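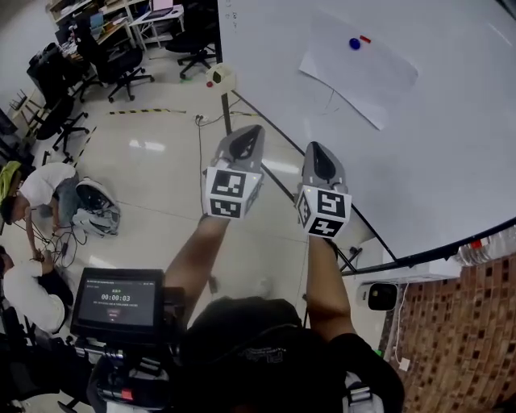 Buying hand-held grippers: your questions

Do we need a robot arm first?
No! Plenty of groups start with a pair of grippers and a whiteboard, and it's a great way to learn what you'll want from an arm later.

How many should we budget for?
Order in pairs. Larent runs 2 pairs and keeps a spare set of marker cubes. 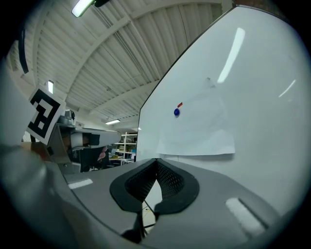 Reading time: 2 min

What gets forgotten in the quote?
Fingertip pads, mostly. Put aside $143 a year for them – more if your crew is as keen as ours.

How long is delivery?
Allow 60 days. Orders placed in March tend to run over.

Who do I ask about floor space?
Guido Mazza at Drevau. He loves a floor plan, so send yours in colour.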